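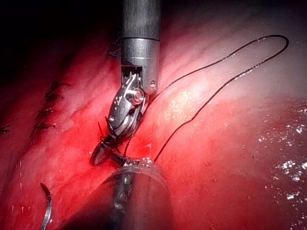 Tostdale Shield

The Tostdale Shield is a limited-overs cricket competition for amateur clubs, played each summer in the Tostdale district. It is contested by four clubs: Tostdale, Nakis, Lundgren and Bamar. Each club plays the others twice, home and away, and the two leading sides meet in a final. Lundgren has won the shield more often than any other club.

Background

Cricket in the district began with informal matches between Tostdale and Nakis, played on a shared field by the river. The two clubs used different playing conditions and often disagreed about the length of an innings. A written agreement settled the matter, and the first shield was awarded to the winner of a single match. Lundgren joined the following season and Bamar two seasons later, after its ground was leveled.

The trophy is an oak board with small metal plates for the winners' names. The original ran out of space and is kept in the Nakis clubhouse. The current shield is slightly larger and is held by the winning club until the next final.

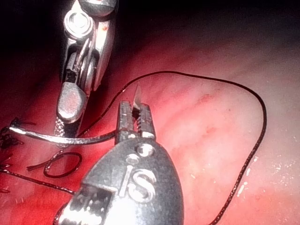
Suture needle clamped in the jaws of a robotic surgical instrument

Format

Group matches start in May and are played on Saturday afternoons. A win is worth 4 points, and a tie or abandoned match is worth two to each side. Teams level on points are separated by the number of wins, then by net run rate. If they are still level, the result of the most recent match between them decides the order.

Innings were at first limited to 30 overs. This was raised to 40 at the request of the clubs, who wanted slow bowlers to have a larger part in the game. No bowler may deliver more than eight overs. Fielding restrictions apply for the first ten, when only two fielders are allowed outside the inner circle.

The final is played at the ground of the club that finished first in the table. An exception was made in one wet season, when the Lundgren outfield was under water and the match was moved to Bamar.
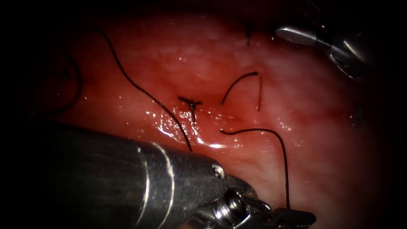 Tissue surface with robotic instruments, endoscopic-style view

Grounds

Tostdale plays at River Field, which has a short boundary on the east side and a slope toward the water. Scores there are usually higher than elsewhere in the district. The Nakis ground has an artificial pitch laid over concrete and is the only one of the four usable soon after heavy rain. Lundgren and Bamar both have grass pitches. The Bamar pitch is known for low bounce, and a large share of dismissals there are bowled or leg before wicket.

Notable performances

Odette Vidal of Nakis is one of the best-known players in the history of the competition. A left-handed opening batter, she scored 102 against Bamar, the first century by a Nakis player in a shield match. She made 81 in the final of the same season, which Nakis lost by three wickets. Vidal later captained the side and took up off spin, and still played occasional matches after giving up the captaincy.

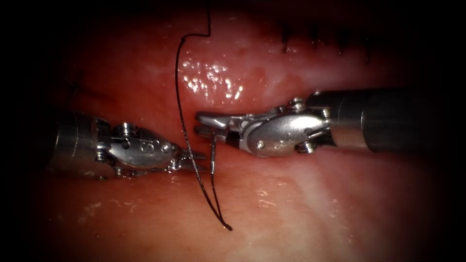

The lowest completed total in the competition is 21, by Bamar against Lundgren. The innings lasted less than an hour, and only one batter reached double figures. Bamar won the return match that season by five wickets.

Administration

The clubs take turns running the competition for a season at a time. The club in charge draws up the fixture list, collects match reports and appoints neutral umpires for the final. In group matches each side supplies one umpire. Players must be registered with their club before the second round of matches, and a player may not appear for two clubs in the same season.

See also

Club cricket
Limited-overs cricket
Net run rate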